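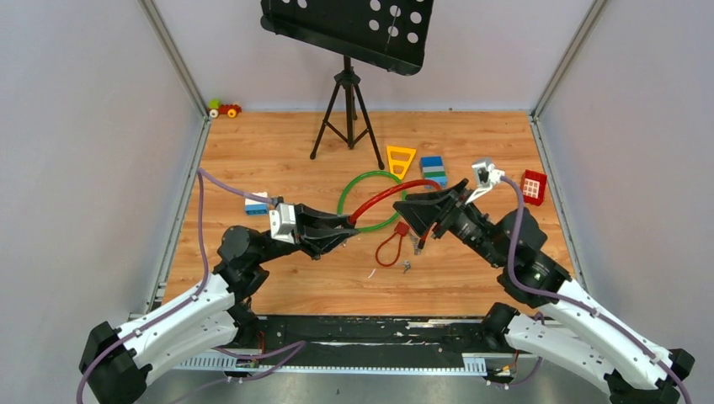 ## 3.2 Collecting demonstrations by remote control

Figure 1. Two-arm setup during the tube task. Camera module on each gripper.

All demos for the tube task were teleoperated. We tried hand guiding first, pushing the arms around directly, and dropped it: one person can't steer two arms and keep a bendy tube from twisting. Remote control was slower to learn but gave cleaner paths.

Two operators, Park and Fitzgerald. Total 256 demos recorded, 198 kept. Discards were mostly drops, plus a few where the operator paused too long mid-handover. Long pauses hurt. The policy learns to sit still.

Clutter was left on the table on purpose (toy bricks, small metal pieces, a green ring, the foot of a music stand near it). Layout reshuffled by hand between sessions, not between demos. Probably should of been more often, see Section 5.

Handover itself: left gripper holds near one end, right gripper comes in with fingers open around the tube, closes, then left lets go. The red tube is glossy and flexible, so it arcs up between the grippers and partly goes behind the right one. Wrist views matter most at that point. Without them Park missed the grasp 3 times in his first session.

Actions logged as joint targets for both arms plus gripper opening. Idle time at the start and end trimmed by script, then checkd by eye. Training splits are in Section 3.3.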